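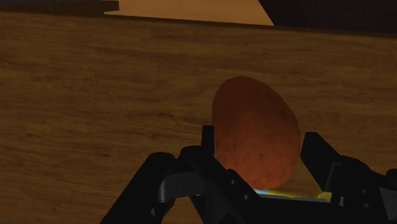

Bridex (e-reader)

The Bridex is a budget e-reader made by Miken and first sold in August. I've been keeping this entry going on our gadget wiki more or less by myself, so please forgive the chatty tone, and do fix anything I've got wrong! It replaced the older Owen, a reader plenty of us still have in a drawer someplace, and it's the first Miken device to run the Drellerex software.

Background

Miken started out selling cases and chargers and only moved into readers with the Owen. I bought one the week it came out and loved it for everything except the page turns, which were slow enough that I'd start reading the same line twice. The Bridex was meant to fix that, and mostly it does. The launch price was 90 dollars, the same as the Owen before it, though the Owen came with a cover in the box and this one doesn't (I still grumble over that).

Hardware

The screen is a six-inch e-ink panel with a front light. You get a power button on the bottom edge, two page buttons on the right side and a micro USB port. There's no headphone jack and no card slot, so what you buy is what you're stuck with for storage. Miken says it will hold 2000 books. I've never gotten anywhere near that, but scanned PDFs eat up space in a hurry, so comic readers should take that number with some salt.

The battery is rated at 2275 mAh. With the light turned low and Wi-Fi off, I charge mine every three weeks or so. With Wi-Fi left on it drains a lot faster, and the early software had a bug where the thing would keep hunting for a network all night long. Mine was dead two mornings in a row before I figured out what was going on!

Software

Drellerex is a plain, quick system with a home screen, a library and a store. It opens EPUB, PDF and text files. Fonts can be resized and you can load your own by dropping them into the fonts folder over USB, then restarting. Notes and highlights get saved in a single text file, so it's easy to copy them to a computer.

The dictionary is the weak spot. You hold a finger on a word, and half the time it picks the word next to it. An update dated 6 April 2020 improved this a bit and also fixed the Wi-Fi bug. It added a landscape mode too, and I use that one constantly for PDFs.

Differences from the Owen

Weight: the Bridex is lighter, enough that I noticed it right away
Page buttons: right side only (the Owen had them on both, sorry lefties)
Light: white only on both models
Covers: Owen covers don't fit, I tried

Reception

Owners on our forum have been pretty kind to it. In the poll we ran, 87 percent of voters said they'd buy it again, though of course people who hang out on an e-reader forum aren't a tough crowd. The usual complaints are the missing cover, the dictionary and the store, where search only looks at titles and ignores authors completely.

See also

Owen (e-reader)
Drellerex version history
Loading your own fonts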